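We use cookies to remember your settings. Accept | Manage

Flostness College, Furniture and Materials, second-year project reports

Wrapped Supports Under a Timber Board: Project Report

1. Purpose

The shared workroom at Nodholm has a long-standing problem with boards getting marked while they wait for finishing. Boards are usually rested on bare blocks or on each other, and the undersides pick up dents and scratches that have to be sanded out later. Our project looked at whether a support wrapped in scrap paper or tape would be good enough to replace the felt pads the workroom used to buy.

We had one term, a small budget and a corner of the room near the windows. The work was done in October, mostly on Wednesday afternoons.

2. Background

The felt pads came from a supplier called Groltlow and cost $4 each. They worked well when new. After a few months they filled with sawdust and grit, and a gritty pad will scratch a board as badly as a bare block. They could not be cleaned properly, so they were thrown out.

The workroom log for the previous year listed 56 boards that needed extra sanding on the underside. The log did not always say what had caused the damage, so we treated that number as a starting point only. Some of those boards were probably marked by clamps or by being dragged across a bench.

3. Method

We wrapped our supports by hand, going around in bands and overlapping each band with the one before it. We did not try to make them neat. The first few were wrapped tightly and came out too hard at the corners, so we redid them with looser layers and left the torn edges alone.

The supports were stood in pairs, touching, with the edge of the board resting on top. We tried spacing them apart as well, but a pair standing together was steadier and less likely to tip when the board was set down.

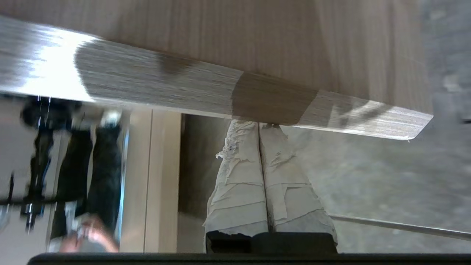
Report prepared by: Project Group 4, Furniture and Materials
Filed under: Student work / Workroom

With the board in place, the main contact is between the tops of the two wrapped pieces and the underside of the edge strip. That was the part we cared about most. The strip has the same grain as the face and any mark on it is easy to see once the board is turned over. The wrapping takes the wear instead and can be allowed to get scruffy. Frayed patches are fine as long as there is still a full layer underneath.

Light was a nuisance when checking for marks. Pale wood throws back a lot of glare, and a shiny patch can hide a shallow dent completely. A dark band across the grain can be a shadow or a stain, and it is hard to tell which by looking from one side. We got into the habit of checking each strip from both ends before writing anything down.

4. Results

We recorded 52 placements. A placement meant setting the board down on the supports, leaving it overnight and lifting it off again. Marks were recorded on three of these. Two were light scuffs that rubbed out with a fine pad. The third was a proper dent, and we traced it to a support where the wrapping had slipped down and left a corner bare.

The wrapping loosened over time, mostly near the top. By the end of the third week half the supports had needed another layer. Rewrapping one took a few minutes.

We also found small dark specks caught in the loose layers of some supports. On the ones we opened up, it was sawdust and a bit of grit. This is the same problem the felt pads had, but the outer layer can be torn off and replaced.

5. Cost

The whole project came to $205, nearly all of it spent on the test boards. The wrapping was offcuts and part rolls from the packing bench at Toledo, the building next door, and cost us nothing.

6. Recommendations

Wrapped supports should be used for boards waiting on finishing. They should be checked at the start of each week and rewrapped if any bare corner shows. They should not be used for boards with wet finish, which we did not test.

If another group carries this on, we would suggest trying a softer layer under the wrapping and keeping a better log of where each mark is found.

Last updated: October
3 comments | 11 shares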